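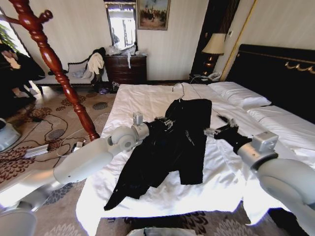
Zuletzt geändert: Sonntag, 7. Oktober 2018

Schwarze Jacke im Hotelzimmer knitterfrei bekommen und einpacken – auf dem Bügel lassen?

Hallo zusammen, ich bin beruflich viel in Hotels und lege meine schwarze Jacke zum Packen immer erst mal aufs Bett, noch mit Bügel drin. Ist eben die größte freie Fläche im Zimmer. Nur sieht das Ding danach am Rücken und unten am Saum aus, als hätte ich drin geschlafen! Im Januar stand ich so beim Kunden, das war mir echt peinlich. Bügeleisen gibt es in meinem Stammhotel nicht, und der Bügelservice kostet mich jedes Mal 6 Euro extra. Meine Fragen: Bügel vor dem Falten raus oder drinlassen? Und wie rum legt man die Jacke hin?
Rehema Owino

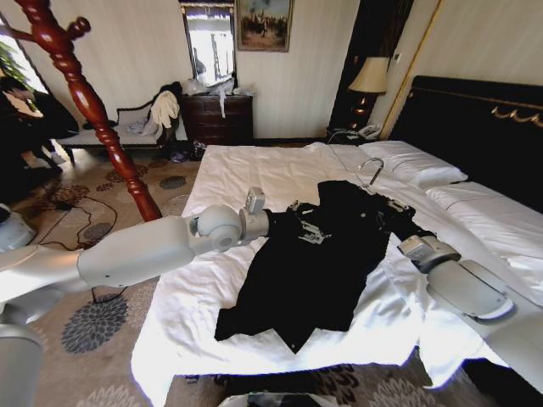

2 Antworten

Baptiste Pruvost
Hallo Rehema, ich mach das seit Jahren so (bin fast 34 Wochen im Jahr unterwegs, da kriegt man Übung): Bügel erst mal drinlassen! Jacke am Bügel aufs Laken, dann mit beiden Händen an den Schultern fassen und vorsichtig auseinanderziehen, bis der Stoff oben nicht mehr gerafft ist. Das Laken vorher glatt streichen, sonst arbeitest du gegen zwei Sorten Falten gleichzeitig. Dann den Saum ganz aufs Bett holen. Wenn der über die Kante hängt, zieht das Gewicht alles wieder schief, und genau da kommt vermutlich dein Knick her. Erst wenn alles flach liegt, kommt der Bügel raus, Ärmel nach hinten legen, einmal quer falten, fertig.
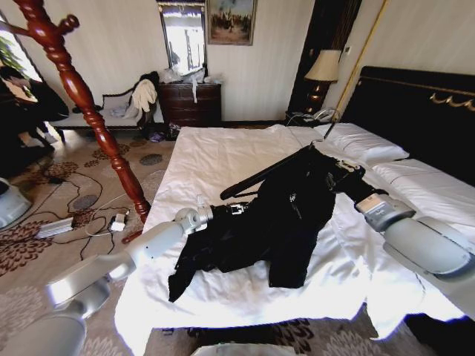
Schwarzes Teil quer übers Bett gezogen, der Bügel liegt obenauf.

Ach so, und Reißverschluss vorher zu, falls einer dran ist. Ich lege noch ein T-Shirt in den Knick, damit es keine scharfe Kante gibt. Im Koffer kommt die Jacke bei mir ganz nach oben, Schuhe nach unten. Bei meinem alten Herau war das etwas fummelig, mit dem Wundedard geht es prima – der hat einen flachen Deckel.

Edard
also ich häng die einfach ins bad und dusche heiß, fertig. falten tu ich gar nix. bei dünnem glattem stoff reicht das locker, bei wolle weiß ich nicht. und wenn ein aufdruck drauf ist, bitte nicht drüberbügeln, hab mir so schon mal was versaut 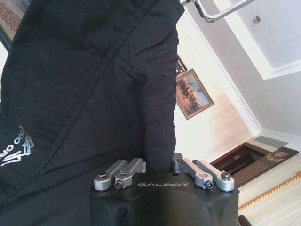 Dunkler, leicht glänzender Stoff mit Naht und weißem Aufdruck.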